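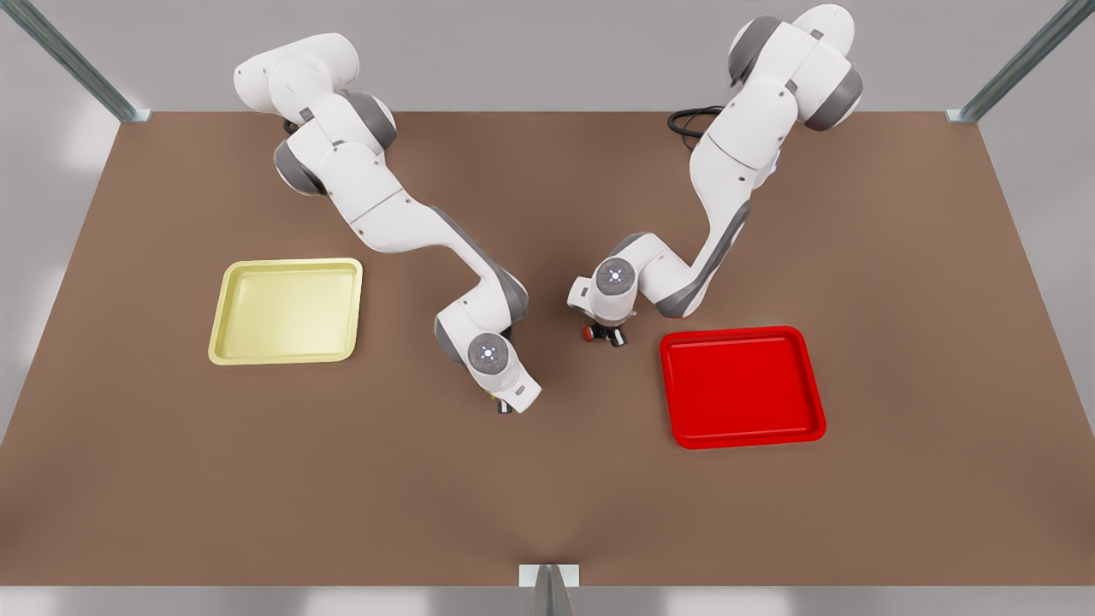 Eleri Bellis objected to the word "collision" when she read the first version of this section, and asked that we say "contact stop" wherever the two arms touched and the controller halted them. We have followed her wording, except in the log excerpts, where the older term is part of the message text.

Figure 4. Simulated two-arm cell used in the handover runs, with the yellow tray on the left, the red tray on the right, and both grippers near the middle of the table.

5.2 Contact stops during handover

The handover task asks one arm to take a part from its own tray, carry it to the middle of the table, and pass it to the other arm, which places it in the second tray. We ran the task 2,248 times in the Thampi simulator. In 2,240 of these runs the part reached the second tray or the run ended in an ordinary grasp failure, both of which are covered in Section 5.1. The remaining 8 runs ended in a contact stop between the two arms. The rate is low, but we treat these runs separately. A missed grasp costs a retry. A contact between two arms at working speed can damage a wrist, and on the physical cell it would require someone to enter the fenced area.

All 8 stops happened in the space between the trays, where the grippers face each other. None happened during picking or placing. In each case the giving arm had opened its fingers and started to withdraw while the receiving arm was still moving toward the handover point. The planner had approved both motions. Each was free of contact when checked against the other arm's position at the time of planning, and neither was checked again once it had started.

We first suspected the arm models. The contact shapes in Thampi are simplified, and the wrist in particular is wrapped in a cylinder wider than the real part. Ans De Bruijn replaced the cylinder with a tighter mesh and replayed the 8 runs from their saved states. Every one still ended in a stop, a little later than before. The models were therefore too cautious, as we had thought, but they were not the source of the fault.

The source was a stale state message. The two arms are driven by separate instances of the Hunley motion server, and each publishes its joint positions to the other. When a server is planning, it holds its last message until the plan is done. Planning is normally short enough for this to make no difference. In the 8 runs, the receiving arm's server needed a second attempt to find a path, and during that time the giving arm went on reading a position that no longer applied. The longest gap we found was 31 control cycles. The log for that run reads:

WARN peer_state age 31 cycles, using last known
INFO retreat path accepted
ERROR collision link wrist_R link wrist_L, halting

The warning was written as intended. Nothing in the program acted on it. Arnout Van den Broek, who wrote the message handler, had set the age check to report only, so that early tests would not be interrupted by startup delays, and the setting was never changed back. It was missed in two code reviews, one of them by the first author.

We made two changes. State messages are now published from a separate thread and are no longer held during planning. In addition, an arm that reads a peer position more than three cycles old stops where it is and waits for a new one. Either change alone removes the stops when the 8 saved runs are replayed. We kept both, because the first depends on thread timing that we cannot promise on other hardware.

The second change has a cost. On a slow machine, both arms can end up waiting briefly at the handover point, and if the part is held by both grippers at that moment it stays under load from each side. Riet Van Wijk asked whether this could pull the part loose or strain the fingers. The simulator's grip model is not good enough to answer the question. For the physical cell we plan to lower the grip force on the receiving side whenever a wait is triggered, and to test this by hand with the drives limited before any run at full speed.

We also note what the emergency halt did in these runs. It stopped both arms within the same cycle as the contact, as designed. It did not prevent the contact. In earlier reports we described the halt as a protection against arm-to-arm contact, and that description was too strong. It limits how long the arms press against each other and should be counted as a last measure only.

The 8 saved states, the original logs and the replay script are included with the code release. The replay needs the December build of Hunley or a later one, as earlier builds do not restore the message queue and the fault will not appear.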